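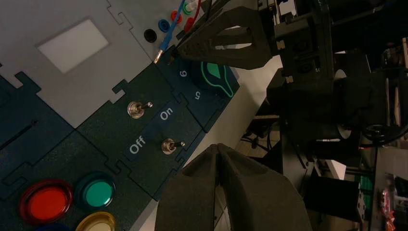

The toggles, On and Off, and a bit of the dial with its green outline.

Home Projects Garden Books About

So the board has had a growth spurt! When I last wrote about it (back in December, before the flu and the whole business with the gutters) it was two pieces and a lot of big talk. Now it's a real board with switches and buttons and a slider and a place to plug things in, and I've been fiddling with it every evening instead of answering email. Sorry to everyone I owe email.

A few of you asked for a proper post about what's on it and how it goes together, so I made a coffee and sat down to do that.

The jigsaw edges first, seeing as they're what people ask about the most. Every panel has puzzle tabs along its sides and they lock into the next one. I stole the idea from a floor mat at my dentist's office. My first plan was to make one big panel with everything on it, and Lutfa talked me out of that over lunch by asking what I was going to do when I changed my mind about where the buttons went. Fair. I have changed my mind about the buttons four times. With the tabs you can pull a section out, swear at it for a while and put it back somewhere else.

The tabs are also the part that gave me the most grief. Too tight and you need a mallet, too loose and the whole thing sags when you pick it up by the corner (don't pick it up by the corner). My first batch was so tight that I split one trying to get it apart, and the second batch rattled. I ended up filing a lot of edges by hand while watching a baking show, and there was dust in the couch for a week.

Colors: some sections are light gray and some are a dark bluish green that I keep calling teal and Rezaul keeps calling "submarine." I wanted the dark ones for the things you grab hold of, mostly so the white lettering would show up. White on the gray was hopeless. I tried it once and had to tilt my head to read my own labels.

The toggles are my favorite. They're the metal kind with the short silver lever and they make a wonderful fat click. I bought them from a surplus place in Handthorpe that sells everything out of cookie tins, and the man there would not let me leave until I'd tried each one next to his ear so he could hear it too. We rejected a few! There was one that sounded like stepping on a snail.

The slider took longer. I wanted it to run along a row of numbers, one to five, and I wanted the numbers raised so you could feel them with a fingertip, and I wanted a little blue triangle on the knob so there'd be no argument about where it was pointing. It's a lot to ask of a small strip of panel. The slot came out crooked the first time and the knob stuck halfway like an elevator between floors. A bit of candle wax fixed the second one, and I have since waxed two kitchen drawers and the window in the hall. 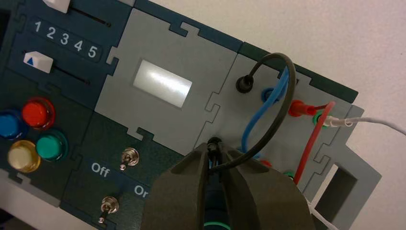 Anyway, the knob is happy now and I've moved on to worrying about the buttons. They're the big round domed ones in red, green, blue and a yellow that's closer to vanilla pudding. I had them in a straight row to begin with and it looked like a traffic light that had given up. Rokeya suggested putting them in a diamond, the way they are on a game controller, and my thumb knew where to go right away. I was annoyed I hadn't thought of it first.

Then there's the display, which at the moment is mostly a very nice lamp. I have plans for it. I want it to tell you what to do next, "slide to three" or "press the green one," that kind of thing, and then tell you off if you get it wrong. Debashish has offered to write that part and has asked for payment in samosas, so if you're reading this, Debashish, they're in the freezer.

The sockets came off an old bench meter that I got at the Plosidby swap meet. Black, blue, red and green, for banana plugs, and I love a banana plug. It goes in, it stays in, it comes out when you pull. The leads are the messy part. They want to curl up and lie across whatever you're trying to reach, and I've tried twisty ties and a clothespin and a hook, and I'm no further along. If you have a good trick for keeping test leads out of the way without cutting them short, please put it in the comments.
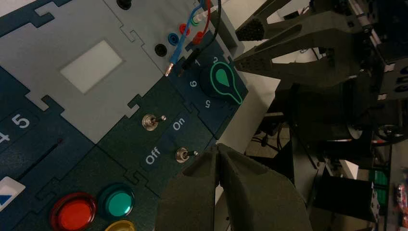

Leads doing what leads do. Dial at the upper right, buttons down at the bottom.

Speaking of the dial, the big black knob is the newest thing on there and I'm still getting used to it. The numbers go around it in a circle and the pointer is a teardrop shape outlined in the brightest green I could find. I drew that pointer as an arrow, then a line, then a dot, and the teardrop won when my sister-in-law said it looked like a guitar pick and she wanted to touch it. Good enough for me! The knob itself is larger than it needs to be. My hands get stiff in the winter and I'm done with tiny knobs.

Still to do: something for the corner that lifts (a rubber foot, maybe), a spare slider knob, and a box to carry it in. I had my eye on an old Montecinos sewing case but the lid won't close over the dial, so I'm back to looking. Mwanahawa thinks her mother has a hatbox that would fit and I'm measuring it next time I'm over there.

I'm also wondering about one more panel with a little door on it, with a latch. I don't know what would go behind the door. A mint, probably.

Last updated: February 2019

726 views 2 comments Share

Older post Newer post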